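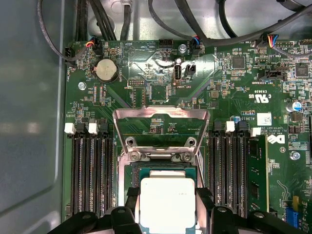
The second half of our reporting period was mostly given to the open day on disassembly of used office computers, held at the Standudden workshop in June, and to the work which followed from it. Of all the stations we showed, the processor station is the one we planned longest, and it was also the one where visitors stayed. The arm has to come down between two banks of memory slots and put one finger on each side of the processor while the load plate stands open over it. There is very little free room there, and the cables which loop across the top of a Dell board like this one do not make it easier. We had described this problem to you in words in the first report, and I believe that the visitors understood it faster by standing next to the open case.

Report on activity 2, demonstration and open day
07/02/2025
By the project coordinator, Brodden reuse project

Home Projects Reports Open days Partners Contact

What was agreed

In the grant letter we promised one open day for people who work with used equipment: repair shops, municipal recycling stations, school IT departments and training centres. We promised 120 visitors. We also promised that the machines would do real work during the day and that we would not show only films. Both promises are kept. We had 164 visitors according to the list at the door, and all stations were running from opening until closing, with the exception of one stop which I explain further down.

How the day was arranged

The workshop at Standudden is one long room with a gate at each end. We let people in by the north gate and out by the south gate, so that they followed the same way as a computer follows when it comes to us. First came reception and sorting, then opening of the cases, then removal of parts, and last the testing bench. At each station one of our staff explained the work and answered questions. Groups were kept small, and between the groups we left a short pause so that the operators could change to a new case.

Benis, our partner for training, was responsible for the explanations and for the printed sheets. They wrote the sheets in easy language and we think this was a good decision. Many visitors took more than one copy home to their colleagues. We printed 500 sheets and the box was almost empty in the evening.

The processor station

Visitors asked most often why we start with the processor when there are simpler parts to remove. The answer is that the processor is often worth more than the other parts on the board, and that it is easily damaged. The gold contacts must not be scratched, and the socket should also stay whole if the board is going to be sold again. A person with trained hands does this well, but after many hours the hands get tired. We want the arm to take over this one movement and leave the judging to the person beside it.

During the day the operator opened the lever and the load plate by hand, and the arm did the gripping and the lifting. We said this clearly to every group. Some visitors had expected that the machine would open the plate also, and a few were disappointed. I think it is better that they heard it from us. Opening of the plate is planned for the next period, if the new finger tips are delivered in time.

Problems

In the afternoon the arm stopped with a force warning and we had to keep the station still while the operator checked it. The reason was a case which had not been pushed fully against the holder on the table. After that we made it a rule that a second person looks at the holder before each start, and the stop did not come back. We have since then ordered a holder with a clamp, and the cost is inside the budget line for small equipment.

The second problem was noise. The opening station uses a driver with compressed air, and at the neighbouring station it was difficult to hear the explanation. For the next open day we will move these two apart or put a screen between.

The signs outside were also too few. Several visitors drove first to the old address and came late to their group.

What came from the day

The repair shop network Nakajima has asked to send 2 technicians for a week of practice with us. They would bring their own cases, of other makes than those we mostly receive, and this is useful because we need more variation in the boards. We have answered yes, and the dates are being discussed. Two schools have also asked to deliver their old computers directly to us instead of through the recycling station. For this we need a written agreement about the hard disks, and a draft is ready for your comments.

Money

The open day cost slightly less than planned, mainly for the reason that Benis did not charge for the design of the sheets. We ask for permission to move the remaining amount to the finger tips for the processor station. The table with all costs was sent separately together with the receipts.

Next period

We will test the new holder, start with the opening of the load plate, and receive the technicians from Nakajima. A smaller demonstration is planned for the recycling stations which could not come in June - we will send the invitation to you as well when the day is fixed.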